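Classroom Workshop Tips: Mixing, Storing and Cleaning Up Tempera

Tempera is cheap, washable and forgiving, but most of the waste in an elementary art room comes from how it is handled between classes. The notes below cover liquid tempera and powder. They do not apply to acrylic, which cures in the brush and in the drain.

Mixing from powder

Use two parts powder to one part cold water by volume. Put the water in first and add the powder in thirds, stirring each portion until no dry pockets remain. Warm water makes the powder clump. Leave the mix covered for ten minutes, stir again, then judge the thickness. Paint for easel work should fall off the stick in a ribbon. Paint for tabletop work can be thinner.

A 2000 ml pitcher is the largest size that a second grader can pour from with any control. Fill it halfway.

Black and violet take longer to wet out than the other colors. Add two drops of dish soap to the water. The soap also helps later with stains on cuffs.

Portioning

Muffin tins waste less than paper plates. Fill each cup to one third and refill on request. Put one color in each cup, with a brush assigned to that color for kindergarten and first grade. Older students can rinse between colors if there is one water cup for every two students and a folded paper towel to blot on.

Do not return used paint to the bottle. Tip leftovers into a lidded jar marked "mixed" and use it for backgrounds. Seren Parry in Room 226 gets most of a term's brown and olive this way.

Storage

Store bottles upright and wipe the threads before closing. Dried paint on the threads is the usual cause of a cap that will not turn. If a cap is already stuck, stand the bottle upside down in an inch of warm water for five minutes, then grip it with a rubber band.

Paint that smells sour has spoiled. Throw it out. Adding soap or vinegar hides the smell for a day and does nothing else.

Label the shelf, not only the bottle. Write the month of opening on masking tape. Bottles opened in August should be used up by spring.

Brushes

Rinse in cold water, working from the ferrule toward the tip. Wash with bar soap in the palm until the lather is clear. Lay brushes flat to dry. Standing them bristle-up lets water run into the ferrule, loosens the glue and swells the handle until the lacquer cracks. Once dry, they can be stored upright.

For brushes that have splayed, wet the bristles, shape them with a little soap, and leave them overnight. Rinse before use. This works on nylon and only sometimes on hog bristle.

Sinks and tables

Wipe tables while the paint is wet, with a barely damp sponge. A soaked sponge spreads pigment into the seams. Dried spots come up with a plastic scraper held at a low angle. Keep steel scrapers away from coated surfaces.

Set a strainer in the sink drain and empty it after each class.

Tags: art room, tempera, cleanup, elementary

This site uses cookies to remember your settings. Accept | Manage preferences

Contact | © Trindmont Classroom Workshop | Back to top
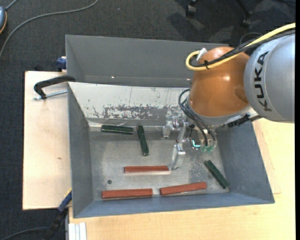

The strainer should be fine enough to catch loose bristles and bits of sponge. Scrub it weekly with an old toothbrush, and replace it when the mesh starts to pull away from the rim.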